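Intro to Material Culture, Unit 3: Storage
Handout for September 19, 2018
Bautista Farías

Reading for this unit: the Cletton packet, pages 2 to 18. Skip the appendix. I have read it on your behalf and would like that evening back.

Why start with storage

Most of what survives from ordinary households was made to hold something else. Grain, oil, buttons, letters from the bank. Historians used to step over all of it on the way to the swords. Then somebody noticed that a family owned one sword, if that, and a great many pots.

Terms to know

Vessel: anything with an inside. Yes, this includes your backpack. No, you may not write your paper on your backpack.
Closed form: the mouth is narrower than the body. Good for liquids and for keeping mice disappointed.
Open form: the mouth is as wide as the body, or wider. Easy to fill, easy to reach into, easy to drop a sleeve in.
Rim: the top edge. When a pot breaks, this is the piece you want, and the one you'll be missing.

The Kakusholm inventory

A clerk spent most of an August listing the contents of a single farmhouse. He recorded 8 "good tubs" and "other tubs," and never said what made a tub good. Three theories are in the packet. Two of them contradict each other, and the third is mine.

Note that he listed tubs by where they stood and left out what was in them. Either the contents belonged to someone else or he couldn't be bothered to lift the lids. Keep both in mind when you read any list made by a tired man.

Looking at open forms

Start with the wall and the rim, then ask who had to reach in, and how often.

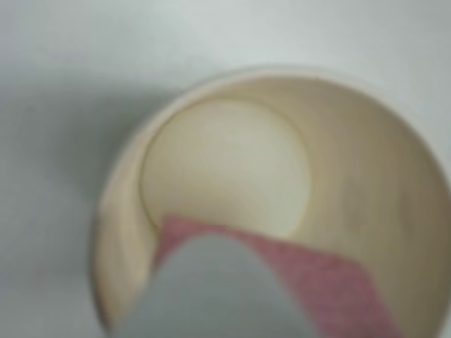 Ainhoa Esteban objects that reach is overrated, and that people put up with badly shaped tubs for generations because the tub was already there. She would like you to ask who paid for it first. I think she is right about the Kakusholm farm and wrong about everyone else.

For next time: one page on a vessel in your kitchen. Measure it. Do not call it "timeless."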